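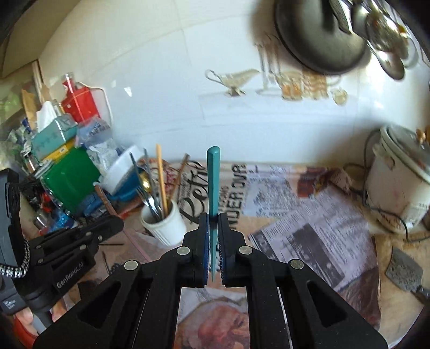 Words by Beathag Mowat
Equipment planner at the Dendley Robot Workshop

How do you go shopping for a robot?

Hello! I'm Beathag, and I have one of the oddest shopping lists you'll ever see. My job is to work out what our workshop needs to buy, how much it will all cost and when we'll need it. Some weeks I'm choosing robot arms. Some weeks I'm choosing screws, and one very long afternoon in August I did nothing but compare bins (we needed bins with lids, and I now know far too much about lids).

We're teaching robots to help out in kitchens. Before a robot can do a job like that, it needs to learn from people doing it, and people need something to do the job with. So part of my money goes on grippers that you hold in your hand. A gripper is the bit of a robot that picks things up. When it has a handle on it, a person can use it to pick things up instead, and the robot can learn from what the person did.

The black one holding the teal chopstick is that sort. It has two fingers, with a blue pad on each, and the pads have a textured surface. Run your thumb over the sole of your trainers and you'll get the idea. Bumps help things to grip.

Why start with the fingers?

When I first got this job, I thought you began with the robot. You'd pick a nice big shiny one and then find it something to do. My boss, Haruto Morikawa, let me talk about this for quite a while, and then he asked me one question. "What does it have to pick up?"

I didn't know! So he sent me off to write a list.

You can try this at home. Go and stand in your kitchen and look at all the things a person has to hold. In ours there's a chopstick, which is thin and gets thinner towards one end. There's a spoon. There's a rice cooker with a knob on its lid, and there are plastic tubs, a bottle and a box of tissues. Think how your hand changes shape for each of those. You pinch a chopstick, you pull a tissue, and you might need both hands for a big tub.

Two robot fingers can't do all of that equally well. A gripper that's brilliant at thin things might be hopeless with a big round one. So I put a star next to the things our robot will pick up most often, and I shop for those first. Chopsticks got a star. The cleaver (that's the big flat chopping knife) did not, and it's not on the list for a long time yet. Knives are for grown-ups, and our robot is very much not a grown-up.

Needs, wants and not yets

Once I have my list, I split it up under these headings.

NEEDS. We can't do the work without these.
WANTS. These would make the work nicer or quicker.
NOT YETS. Good ideas, but we aren't ready for them.

It sounds easy and it causes more arguments than anything else I do. Everybody thinks their thing is a need. Haruto was certain that we needed a second robot arm. I thought it was a want. We talked about it all through lunch and it ended up as a not yet, and he's still a bit grumpy with me.

What is a budget?

A budget is a plan for your money, made before you spend it. If you get pocket money and you've ever thought, "I'll keep this much for sweets and save the rest for a game", then you've made one.

Our budget for hand grippers this year was £2788. That sounds like a lot, and it is, but watch how fast it goes.

First, I put £1000 of it in what I call the Uh-Oh Pot. This is money for things going wrong. Things do go wrong! Cables get trodden on. Somebody drops something on a hard floor. If I spent every penny on the first day, the first broken part would stop everybody working.

£2788 take away £1000 leaves £1788 for shopping. Do the sum yourself if you like, I always check mine twice.

Then there are the bits that wear out. Finger pads rub against things all day long, a bit like the rubber on the end of a pencil, so I buy spare ones before we need them. I bought 20 spare pads, and our gripper uses two at a time, one on each finger. So how many times can we change both pads? Twenty shared by two is ten. Ten changes! I wrote that on the cupboard door so I'd know when to order more.

After pads come the cables. The one in the picture is black and white and braided, which means it has threads woven around the outside, like a plait. I like a braided cable very much, and I'm allowed to, because I'm the one who has to replace them.

The cheap one and the dear one

Now for the tricky bit. Two shops sent me their prices for spare parts. One is called Flastero and the other is called Hájek (you say it a bit like HIGH-ek). Flastero was cheaper. Hooray for Flastero, you might think, and so did I.

Then I asked some more questions, and these are the ones I ask every time now.

How long will it take to get here?
Can I buy one small part, or do I have to buy the whole thing again?
Who do I ring up if it breaks?
Will it still fit the things we already have?

The Flastero parts would take 74 days to arrive. That's more than ten weeks! It's longer than your summer holidays. The Hájek parts could be with us much sooner, and they'd sell me one tiny pin if one tiny pin was all I wanted.

That matters more than you'd expect. Have a look at the round silver pins near the top of the gripper. They're called pivot pins, and a pivot is a point that something turns around. Scissors have one in the middle. Imagine having to buy a whole new pair of scissors because you'd lost the pin! I'd be very cross, and my budget would be crosser.

I went with Hájek for the small parts that we need in a hurry. For things I can plan a long way ahead, such as storage boxes, I still use Flastero. You're allowed to use more than one shop.

Don't forget the boring things

When I visited another workshop, over in Brovudton, they showed me a lovely new robot arm that was still in its crate. They had bought the arm and forgotten to buy the table it had to be bolted to. It had been sitting there for weeks with people's coats on it.

I laughed, and then on the train home I remembered that I hadn't ordered any plugs.

So I keep a Boring Page at the back of my notebook. It has plugs on it, and shelves, labels, cleaning cloths, sticky tape and somewhere to put all the cables. It also has time on it. You can't buy time in a shop, but you do have to plan for it. Somebody must learn how to use each new tool, and while they're learning they can't be doing something else.

Newspaper is on the Boring Page too. It's good for covering a worktop, and it costs next to nothing – my favourite kind of equipment.

Try it before you buy lots

If I like the look of something, I buy one. Only one! Then people use it for a while and tell me what's wrong with it. They're very good at telling me what's wrong with it. It's too heavy, or the handle is the wrong shape for small hands, or it squeaks.

I want it tried in a proper kitchen as well, with pots and packets and bags all over the place. A tidy table with one cup on it is a very easy test. Real worktops are full of stuff, and a gripper has to reach in past all of it without knocking anything over.

If everyone's still happy after that, I order more.

Your turn

Pretend you're buying a robot helper for your bedroom. You have £1000 of pretend money. Here's what to do.

Write down five things the robot would have to pick up. Socks count.
Put a star next to the two it would pick up most.
Take some money out for your own Uh-Oh Pot. You choose how much.
Make your lists of needs, wants and not yets.
Start a Boring Page. Where will it plug in? Where will it live? Is there any room under the bed?

Show your list to somebody and see if they agree with your needs. If they don't, have a good argument about it over lunch, and be ready to move something to the not yets. I still owe Haruto an answer about that second arm, by the way. He's asked me again this morning.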